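Workshop notebook, bench side
2021-04-26
Trellthorpe job – shades, glare, and the switch question
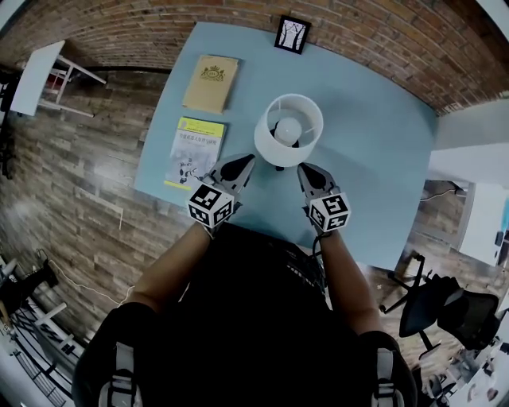
Picked up where the last entry stopped, with the fabric comparison. The Trellthorpe people want 88 bedside and desk lamps for the guest rooms and they want them all to match, which sounds simple until you put the same white from two rolls next to each other with the light on behind them. Unlit they are the same cloth. Lit, the Basville roll goes slightly pink and the Ouellet roll goes slightly green. Belmiro saw it from the doorway before I said anything, so I am not imagining it.

I wrote to Ouellet to ask whether the backing changed between batches. The sticky styrene backing on the newer roll feels a little stiffer and has more of a snap when you bend the offcut. If the backing is what colors the light, then ordering more from the same batch solves it. If it is the cloth, we have to pick one roll and stay with it for the whole job. No answer yet.

In the meantime I cut a test strip from each and taped them over the window for the afternoon. Daylight shows less of the difference than a bulb does. Late in the afternoon, with the sun lower and yellower, I could not tell which was which without lifting the corner and reading the pencil mark. Worth remembering when a client approves a swatch by the window and then complains at night. For Trellthorpe we should get the approval in one of their own rooms with the curtains closed.

Bulbs. The client sent a list of what they already have in the storeroom and it is a mix. Some clear, some frosted, several makers, and the color on the boxes goes from very warm to plain cool white. Benvinda asked them to hold off using up the old stock in the new lamps. They were not happy about throwing out good bulbs and I don't blame them. She suggested putting the cool ones in the laundry corridor and the linen cupboards, where the color doesn't matter to anybody trying to sleep. They are thinking about it.

Frosted only, for the open-top shades. I want that in the written instructions we hand over, in the first paragraph and not in a footnote. With a clear bulb the supports throw a hard shadow up on the ceiling and you get a wheel over the bed. Some people like it. A person lying on their back with a headache does not.

Glare. This took most of the morning. The complaint about the old lamps was that you could read in bed only if the person next to you was willing to be dazzled. I set a sample on the nightstand mock-up (the crate with the board on it, same height as the real nightstands according to Benvinda's sketch) and took turns with Belmiro lying on the packing blankets with a paperback. What we found:

Lamp too low: good light on the page, nothing in the eyes, but the book throws a shadow on its own lower half if you hold it the way most people hold a book in bed.

Lamp too high: page is fine, but anyone on the far side of the bed looks straight in under the bottom edge of the shade.

In between: bottom edge of the shade level with the reader's chin when they are propped up on two pillows. At that height neither of us could see the bulb from either side. Propped up on one pillow it is still acceptable.

The standard stem is too tall for this. The short stem from Dila is close. I shimmed the sample with a scrap of plywood to get the exact height and then measured, and the figure is on the drawing, not here, so that there is only one place to correct it.

Belmiro is taller than I am and his chin is in a different place, which he pointed out several times. We agreed to take the middle. Guests come in all sizes.

Lining. Tried the sample with and without the paper liner. The liner evens out the bright patch in the middle of the shade and makes the cheaper cloth look better than it is. It also takes some light away from the page, enough that I noticed it with small print. For the bedside lamps I would leave it out. For the desk lamps it could go either way and I would like Benvinda to decide, she has the better eye for it. If we do line them the seam should sit directly behind the outer seam, or you get two vertical lines showing when lit. I have done that before on another job and had to redo the lot.

Seams generally. Turned seam, glued, with the clip left on until the next morning. I have been taking the clips off at the end of the day and two of the practice shades lifted at the top corner. They stayed down once re-glued and left overnight. So overnight from now on, even when we are in a hurry for clips. We could use more clips. Binder clips from the stationery drawer leave a dent in the cloth unless you put card under the jaws.

Rim. Rolling the edge over the ring is still the slow part. Benvinda's way: work round in short opposite stretches, a bit at the front and then a bit at the back, the way you tighten a drum. My way was to start at the seam and go round in one direction, and I ended up with a pucker at the finish each time. Her way has no pucker. Changed to hers. The old plastic store card is still the best tool for tucking. The metal tool marks the edge.

Time per shade was seven minutes for the rim alone once I had the hang of it, not counting glue. I would not quote on that figure. It was a good stretch with no phone calls.

Switch question. Trellthorpe asked for a touch dimmer on the bedside lamps. I am against it and so is Belmiro, for different reasons. Mine is that people knock a lamp in the night reaching for a glass of water, and then it is on. His is that when it fails the whole base has to come back here, and an in-line switch can be changed on site by whoever looks after their electrical work. Benvinda thinks we should at least show them one, so they can say no themselves. Fair enough. She is going to ask Dila for a loan sample.

If it is an in-line switch, the position on the cord matters more than the type. On their old lamps it was down near the plug, behind the nightstand, so guests were pulling the cord up hand over hand to find it. It should land on top of the nightstand, close to the base, and stay there. A cord clip on the back edge of the nightstand would do it. They may object to screwing anything into the furniture. There are adhesive ones but I have not had one last.

Rocker switch in preference to the little wheel. You can find a rocker by feel in the dark and you know from the feel which way it is set.

Cord color. White was on the order. The nightstands are dark wood and the walls are a kind of oatmeal. White will show against the nightstand and nearly disappear against the wall. Brown would be the other way round. I have asked for nothing, only noting that someone will bring it up once the first room is set out, and it would be cheaper to settle it before the cord is cut.

Cleaning. Their housekeeping lead wanted to know how to dust the shades. Lint roller for the outside, soft dry brush for the inside, with the lamp off and cool. No spray. Damp cloth only on the base. I tried a damp cloth on a scrap of each roll to see: the Basville dried with a faint ring, the Ouellet dried clean as far as I can tell. That is a mark in favor of the Ouellet, pink and green aside. Left both scraps on the shelf by the sink with their labels so Benvinda can look at them in the morning when her eyes are fresh.

Dust inside open-top shades builds up faster than people expect. The rooms near the road will be worse. I would put a monthly brush-out on the handover sheet and accept that it will be done less often than that.

Packing. Shades nest if the taper is steep enough. These are straight-sided and will not nest, so the boxes are going to be mostly air. Belmiro worked out that we can get them to Trellthorpe in seven trips with the small van or borrow the bigger one from his cousin. The bigger van, then. Tissue between the shade and the box wall, nothing inside the shade, and mark the box for the right way up. Bases travel separately in the gray crates.

To do:
Chase Ouellet about the backing.
Ask Trellthorpe which room we can use for the fabric approval. It should be one with the oatmeal wall.
Short stem: confirm lead time with Dila before the drawing goes out.
Touch dimmer sample (Benvinda).
More clips, and card for the jaws.
Write the bulb paragraph for the handover sheet. Frosted, warm, and leave a line for the exact type once we have settled it.
Glue is getting low, the open tin has a skin on it. Order before the end of April.

Added later the same day: Ouellet called back. Same backing, different mill for the cloth. She thinks there is enough left from the older mill to cover the bedside lamps and maybe the desk lamps as well, and will check the warehouse and let us know. If there is enough we take all of it. Told Belmiro not to cut anything more from the new roll until we hear.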